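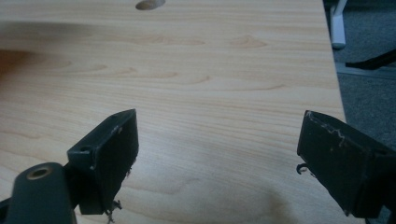 The worn fingers of a hand-held gripper over a wooden desk at Trandero's recording room.

Trandero, a small firm that makes training sets for robot arms, has recorded 1468 demonstrations for a learning system meant to handle everyday desk jobs, the company said Sunday. The work is done by people, who hold a gripper fitted with a camera and carry out each job by hand.

The set will go first to Plarell, a maker of light robot arms that paid for most of the recording. Plarell plans to use it to train a system that can pick up, move and put down common items on office furniture it hasn't been set up for.

Leire Echevarría, who runs the recording program, said her team chose hand-held grippers over driving a robot arm by remote control after trying both last winter.

"With the arm, a new person needed most of a day before we could keep anything they did," she said. "With the gripper they're usable after lunch."

The jobs are short. One asks the operator to slide a sheet of paper to the edge of a desk and lift it. Another calls for standing a marker on its end. Operators get a start position and a finish position on a printed card, and everything in between is up to them. Each attempt is stored as video along with the movement of the gripper and the distance between its two fingers.

There are 71 jobs in the set. Trandero had planned for more, but dropped those involving liquids when the results came back too uneven to use.

Operators work in shifts of three hours with a break in the middle. Alvar Sjögren, who has worked on the project from the start, said the hardest part is going slowly.

"You know how to pick up a pen, so you just do it, and then it's too fast and they throw it out," Sjögren said. "I count in my head now."

Attempts that fail are kept if the operator recovers. A pen that slips and is picked up again counts as one complete example. Echevarría said Plarell asked for these, as its earlier system would stop and wait whenever it lost hold of something.

Surfaces have been a concern as well. An early version of the system, trained on recordings from a single plain white table, did poorly when it was moved to furniture with a visible pattern. It sometimes closed its fingers on dark marks in the surface. The new recordings were made on a mix of tables and desks, including ones with strong wood grain. 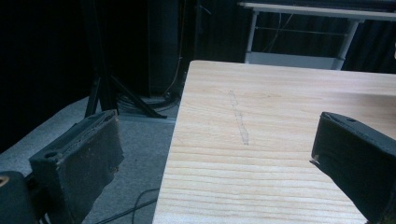

Background matters less than the company first thought, according to Quentin Aubert, an engineer at Plarell who has been testing the recordings as they arrive. He said the team left furniture and cables where they were during sessions and found no drop in results when these came into view.

Wear on the gripper fingers was harder to settle. The padding scuffs and frays with use, and a worn finger doesn't hold a smooth item the way a new one does. Trandero at first changed the padding every week. It now leaves it on longer and notes the date of each change in the records, so that Plarell can sort the examples by the age of the padding if it wants to.

"A robot out at a customer's site is going to have worn fingers too," Aubert said. "I'd like it to have seen some."

Plarell has tested a system trained on part of the set. Aubert said it finished most of the sliding and lifting jobs but still had trouble with thin items lying flat, such as cards and single sheets of paper. He declined to give success rates before the full set has been used.

Trandero employs five operators on the project. Nicanor Cordero, the firm's operations manager, said it will hire more for a second round of recording, which is due to start in November and will cover drawers and cabinet doors. The firm is also looking for a larger room.

Operators are paid by the hour and not by the attempt, Cordero said. The firm tried paying by the attempt on an earlier project and ended up discarding a large share of rushed recordings.

Plarell has sole use of the first set for a year. Trandero said it may offer the recordings to other buyers after that but has not set a price.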